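Category: Workplace automation > Light assembly and packing
Reading time: 5 minutes

Robotic bench packing

Robotic bench packing is the use of a single robot arm, mounted at an ordinary worktable, to place small or soft items into boxes, tubs and cases before these are closed and sent out. It belongs to the wider field of pick-and-place automation, but differs from line packing in that the items arrive in no fixed position and often have no fixed shape. The work was long left to people for this reason. The term is also used loosely for the whole workstation, including the table, the arm, the gripper, the control unit and the operator's screen.

Background

Packing lines built for high volume depend on feeders, guides and trays that present each item in the same way every time. Such equipment is costly to change over and is seldom worth installing where a site handles short runs of many products. In these places packing is normally done by hand at benches, by staff who also check the items, fold leaflets and apply labels.

Bench packing by robot became practical when arms light enough to be bolted to a table were combined with cameras and with control software that can be adjusted by showing the arm a task repeatedly. In the Midthorpe packing plant, one of the sites where the change has been followed in detail, the first bench was set up in November beside the existing hand benches. The plant had then been packing small plastic cases for mail order for several years. The arm was given one part of the job, the placing of the soft insert, and all other steps stayed with the packers.

Equipment

A bench cell usually consists of an arm with several powered joints, a wrist flange, an electric gripper and one or more cameras. The table surface is kept plain and pale, which helps the vision software to separate items from their background. Power and signal lines are either run inside the arm or clipped along the outside. External lines are simpler to replace but must be given enough slack for the full turn of the wrist.

Containers are placed by hand or by a short conveyor. Those with hinged lids are presented open. The position need not be exact, although most operators mark a preferred area and keep to it.

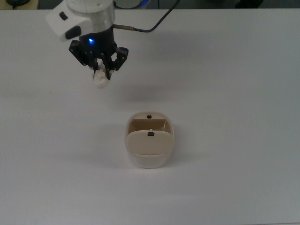
Soft items are the main source of difficulty in bench packing. A rigid part can be described to the control software by its outline and weight, whereas paper, wadding and cloth change shape each time they are handled, and the point at which they should be held changes with them. Two-finger parallel grippers are commonly used, the item being pinched between the tips. With a white crumpled piece held in this way, its lower part bulges out beneath the fingertips, and it is this loose portion that must clear the rim of the container first. Where the opening is partly covered by a flap, as on the beige container standing on the table, the usable space is narrower than the outer walls suggest, and the approach has to be planned towards the open rear half. A wad let go too early may settle on the flap. One let go too late may be dragged back out by the fingers. Operators therefore tend to set the release height by trial.

Faults and stoppages

Three kinds of stoppage are usually recorded: failure to grasp, failure to release, and contact with the container. At Midthorpe the arm completed 3217 placements in its first recorded period, and the log for that period was kept by the packers themselves. Hadi Kanaan, then responsible for maintenance, found that failures to release were commonest with thin paper, which clung to the inner faces of the fingers. The remedy adopted was a short opening and closing movement before withdrawal. It lengthened the cycle and was not popular with the planning office.

White items on a white surface present a separate problem, the contrast between them being low. Soft shadows can be mistaken for the edges of an item. Side lighting is sometimes fitted, and some sites use a tinted mat. Midthorpe tried a mat and removed it after complaints that labels stuck to it.

Effects on staff

The effects of bench packing on employment are smaller in the short term than the effects on the content of the work. At Midthorpe 4 packers had shared the benches. All remained, but their duties were divided differently. Oliwia Ostrowski, previously a packer, became the first cell operator after a training course of 3 days, and was later put in charge of teaching new items to the arm. The remaining packers took on closing, checking and labelling for both the robot bench and the hand benches.

Several changes were reported by those involved:

Pace. Hand packers set their own rhythm and could work ahead before a break. With the arm placing inserts at a steady rate, the person closing the lids had to follow it. A buffer tray holding 90 cases was later added to restore some freedom.

Posture. Repeated pinching and reaching fell, and standing time rose. Stools of the height used at the hand benches did not suit the new table.

Skill. Knowledge which had been held in the hands, such as how tightly to bunch an insert, had to be put into words or shown to the arm. Tamer Nassar, a packer at the plant, objected that this teaching was unpaid at the higher grade, and the grading was revised.

Conversation. The hand benches faced one another. The robot bench faced a wall, for reasons of cable routing, and was turned round in the following year.

Safety

Arms used for bench packing are generally limited in speed and force, but this does not remove the need for a risk assessment of the whole cell. The fingers, the item held and the container must all be considered. Hinged lids with latches can trap a fingertip whether or not a robot is present. Status lights on the arm or gripper are useful only if staff have been told what they mean. Margarida Neves, who carried out the assessment at Midthorpe, required a printed key to the lights at each bench.

Variants

The Jivard layout, named after the workshop that first used it, places the operator and the arm on opposite sides of one table, with containers passed across the middle. The Abu Hammour layout, introduced by Zaid Tarawneh at a repair depot, uses the arm only for unpacking returned goods. The Stostberg layout has two arms, one holding the container steady while the other fills it. It is slower to set up and is mostly used for light containers that would otherwise slide.

See also: Hand packing; End effector; Job grading; Machine vision; Pick-and-place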